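Clesley Home Services
Household Tips: Laundry and Robotic Helpers

When the Arm Catches on the Hamper Stand

Residents who use a two-armed household robot for laundry should read this page before the next load. Over the winter, the service desk at Clesley logged 474 laundry faults, and the most common was a stalled arm at the clothes stand. The arm reaches low to pick up or place a garment, its end piece meets the base of a pole, and the controller keeps pushing until the force limit is reached. The display then shows Fault 2.

Fault 2 is a protective stop. It does not mean that the motor has failed, and in most homes the unit can be returned to service without a visit from a technician.

What to do first

Press the stop button and wait until both hands are still. The second hand may continue its last movement for a moment after the first arm has stalled. Keep children and pets out of the area during this time.

Do not pull on the arm. Take hold of the stand by its base and slide it away from the arm in a straight line. Lifting a stand by its poles can loosen the fittings, and the stand may tip toward the robot.

Check for fabric around the wrist before the arm is moved again. Dark, thin garments are the usual trouble. Ease the cloth free by hand, following the folds, and look for loops or hang tags caught in a joint. Scissors should not be used near the cable. If the cable is pinched, or its connector has come loose, leave the power off and call the service desk.

Pick up anything that has fallen on the floor. On smooth tile, a shirt underfoot is a slipping hazard for people and will also stop a wheeled base.

Restarting

Hold the reset button for 2 seconds. Send the arm to its rest position at low speed and listen for clicking or grinding. If the fault returns 2 times in the same load, finish the laundry by hand and report the unit.

Preventing a repeat

Stands with upright poles at the corners call for more room than an open basket. Teach the pickup point at the center of the stand, well clear of the posts, and repeat the lesson whenever the stand is moved. A strip of tape on the floor is a simple way to mark its place.

Garments should not hang over the edge. The Naltel grip sensor has difficulty telling black cloth from a dark background – a lamp near the work area is a sensible addition in the evening. Owners of the Cletovent wrist should also confirm that the February update has been installed. It lowers the force limit for reaches near the floor.

Replacement pole fittings and cable clips may be ordered from the Leitão parts counter. Please have the model number ready.

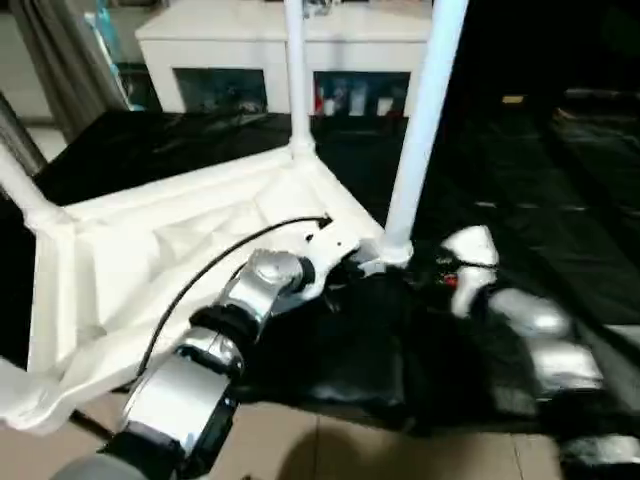

Left arm against the inside corner of a stand, with a black garment bunched at its end.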